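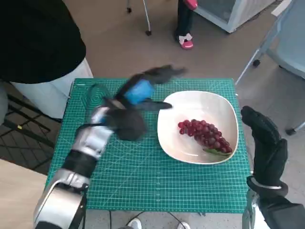
Red grapes in a shallow white bowl, with a cutting mat underneath.

Grapes without the mess: washing, keeping and serving a bunch

I love grapes, and for years I treated them terribly. Bag straight into the fridge, a handful rinsed under the tap, the rest forgotten until the bottom layer went soft. Then my neighbor Corina Tănase showed me how she does hers and I've been a bit of a grape bore ever since (ask my family!).

Picking the bunch

Look at the stems first. Green and bendy is what you want; brown and brittle means the bunch has been hanging around. Give the bag a gentle shake, and if a lot of berries drop off, pick up a different one. That dusty, whitish film on the skin is called bloom. It's natural, it helps hold moisture in, and it's a good sign.

Storing

Don't wash them yet. I know it's tempting to get it over with, but wet grapes go moldy so much faster. Go through the bunch, pull off anything split or squashed, and put the rest in the coldest part of the fridge, usually at the back. The vented bag they came in is fine. Keep them away from onions, because grapes pick up smells like you wouldn't believe.

Washing

Right before serving, fill a big bowl with cold water and stir in a teaspoon of baking soda. Lower the whole bunch in, swish it gently, leave it for a couple of minutes, then rinse well under the tap. Spread it on a clean dish towel and pat it dry. I used to skip the drying and always ended up with a puddle in the serving bowl.

Serving

Use a shallow bowl! A deep one crushes the grapes at the bottom and everyone has to dig. With a low square bowl you can lay the bunch corner to corner, which gives you the most room and looks lovely with next to no effort. If there's a leaf, tuck it in at the thin end. White or cream is my favorite for red grapes; the color really sings.

For a crowd, snip the bunch into little clusters with kitchen scissors, five or six grapes each. People take a cluster and walk off happy, and you don't end up with a bare skeleton of stems after ten minutes. For small children, cut every grape lengthwise into quarters.

Something underneath

If you're setting fruit out on a craft table, as I do most Sunday afternoons, a self-healing cutting mat makes a surprisingly handy base. It covers the tabletop and the grid lines help me set things down straight, which pleases me more than it should. A few rules, though:

Keep the food in the bowl. These mats are made for crafts, and old cuts can hold glue and dust.

Wipe up juice quickly with a damp cloth and a drop of dish soap. Cool water only, as heat can warp the mat.

Never put a hot dish on it, and let it dry flat before you put it away.

Leftovers

Pull the last grapes off the stems, dry them well and freeze them on a tray for a few hours before you bag them. They're wonderful in July, straight from the freezer, and they'll chill a glass of white wine without watering it down. Slightly wrinkly ones go in a hot oven with olive oil and a pinch of salt, 18 minutes in mine, until they start to burst. Spoon them over toast with soft cheese.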